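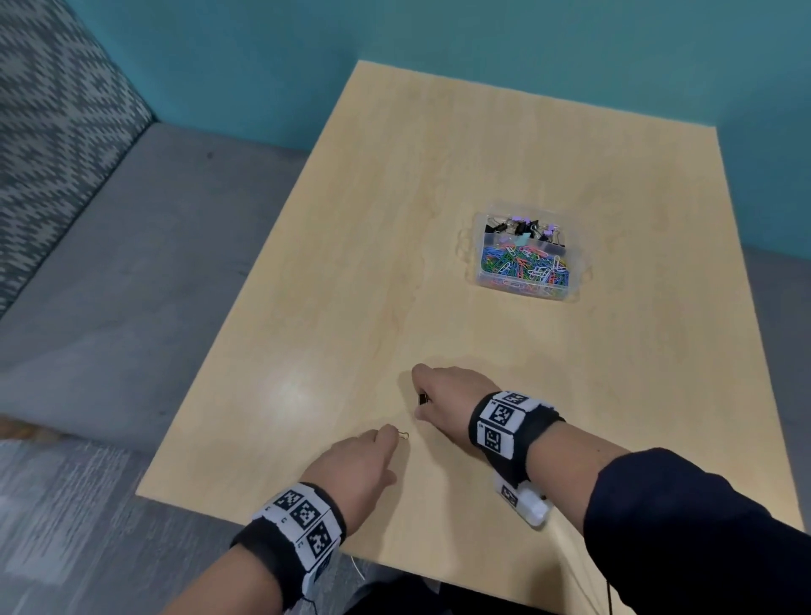 Home / Hand Tracking / Waltow Wrist Bands

Waltow Wrist Bands, Pair (Left and Right)
Item 508
In stock, revised clasp
Ships from Carnow

Waltow bands go on your wrists and tell a two-arm robot where your hands are. Each one is a black fabric strap with printed square markers, a small sensor module that sits under the wrist, and a cable that leaves by the shortest route and finds the edge of your table on its own. Put them on, sit down, move your hands, and the record of where they went goes to the controller. For two years that was the whole product page.

It's longer now. In April we had a fault serious enough to stop shipping over, and a shop that sells robot gear and keeps its faults off the product page is asking to be phoned a lot. So the fault is on the product page, above the price.

The short version: on bands with the old clasp, the left and right hands could trade places. The software believed your left hand was your right hand, and any arm following live went where it was told, quickly and with confidence.

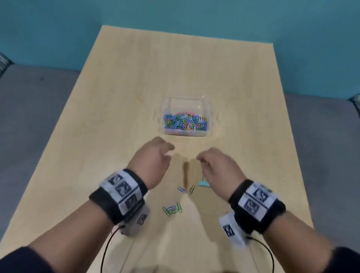 5 min read

What went wrong

The tracker knows your left wrist from your right by the markers. It reads whichever squares it can see, checks them against the list for each band, and settles on a wrist position. This works well when your hands are apart. Picking up paper clips is a job where your hands are seldom apart, and small-parts sorting is what most people buy these for.

With the hands nearly touching, one band can block part of the other. The tracker then leans on the module under the wrist to carry it through until the squares come back. Fine so far. But the old clasp let the strap creep around the arm, a little with every reach, and by the end of a long session a band could be sitting 15 degrees off from where it was calibrated. The squares came back into view in the wrong place. The tracker looked at two wrists close together, neither where it expected, and picked the tidier answer. The tidier answer was that you had crossed your arms.

Our Fistum bench cell has two light arms with soft fingertips, and it was following live when this happened to us. Both arms swapped sides at once. They met over the parts tray. One fingertip was torn, the tray went on the floor, and we spent the afternoon with a magnet. No person was inside the guard, which was good planning on somebody's part and we've decided to take credit for it.

A second report came in from the Cabanatuan lab nine days later. They record only, with no arm attached, so their damage was to the data: a stretch of sessions in which a perfectly ordinary person appears to sort office supplies backwards through their own elbows. They were nice about it.

Which bands are affected

Turn the strap over and look at the clasp. A plain gray clasp is the old one. A clasp with a raised ridge across it is the revised one, and you can go back to work.

If yours is plain, don't use the bands with a live arm. You can still record with them if you recalibrate at each break and check the replay for crossed wrists before you keep anything. Tightening the strap is not a fix. We tried it. It slows the creep and your fingers go cold.

What we changed

The new clasp has a ridge that bites into the weave, and the inside of the strap has a grippy lining that will collect lint for the rest of its life. The creep is down to where our gauge can't find it.

The software also got a hand-swap check. Two wrists can't exchange places between one reading and the next, and the tracker is no longer allowed to say they did. If it loses track of which is which, it flags the recording, and a live arm holds position until both hands have been moved apart and seen clearly. The hold is annoying. You'll be halfway through a nice pinch and everything stops. Please leave it switched on.

There is a setting that turns it off. It takes seven menu steps to reach, and we added two of those on purpose.

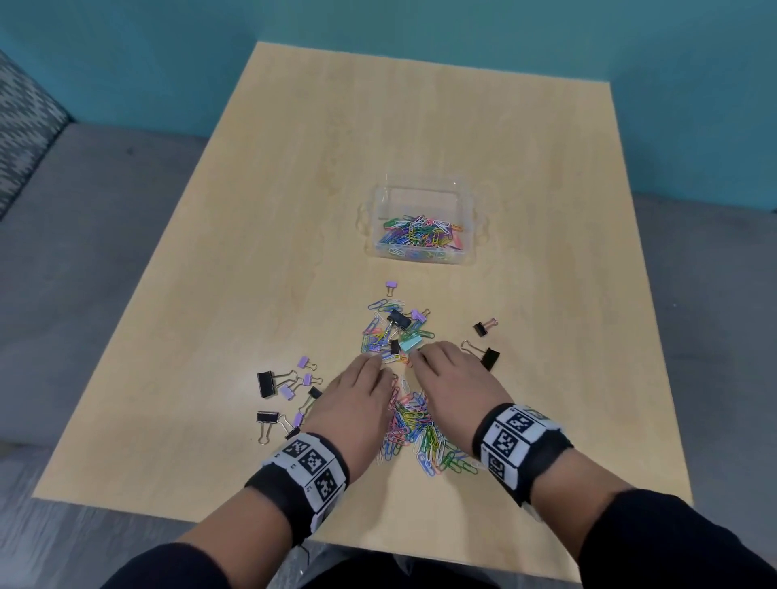 Mixed binder clips and paper clips, with both hands working close together.

How we test now

Every pair gets a close-hands run before it's packed. The tester puts the bands on, tips a mess of small parts onto the table, and works in the middle of it with the hands as close as they'll go. Binder clips are worse than paper clips for this, as you have to turn your wrist to get hold of the handles, and turning the wrist is what walked the old strap around. We used to test with wooden blocks, one hand at a time. The old bands passed that beautifully.

A pair fails if the swap check trips when it shouldn't, or if it doesn't trip when the tester crosses hands under a cloth. Failed pairs go back to the sewing bench.

Before each session

Line up the arrow on the strap with the bone on the outside of your wrist.
Push sleeves back so they don't ride up over the squares.
Let the cables hang free in front of you. Don't sit on them.
Run the calibration with your hands apart, then bring them together once and watch the screen.
Keep people and coffee outside the guard if an arm is following.
Wipe the squares with a dry cloth. Solvent takes the print off, and then you own a bracelet.

In the box

Left band, right band, two cables, calibration card, spare lining strips, and a folded safety sheet that is better written than it used to be.

Weight, each band with module: 97 grams
Strap: black fabric, machine stitched
Fits: most adult wrists, over bare skin or a thin sleeve
Works with: Fistum bench cell, and record-only setups

Swapping old bands

Clasp swaps are free and will stay free. Send both bands even if only one has misbehaved — they're calibrated as a pair and sulk when separated. Put your return address inside the package as well as on it. You'll get the same modules back on new straps, with a fresh calibration card. Throw the old card away, or at least don't keep it in the same drawer.

If you had an arm move when it shouldn't have, write to us before you reset anything. We want the log, including the embarrassing part just before it.

Page revised 18 February 2018

Related items: Fistum soft fingertips (pair), Fistum parts tray, spare lining strips, telescoping magnet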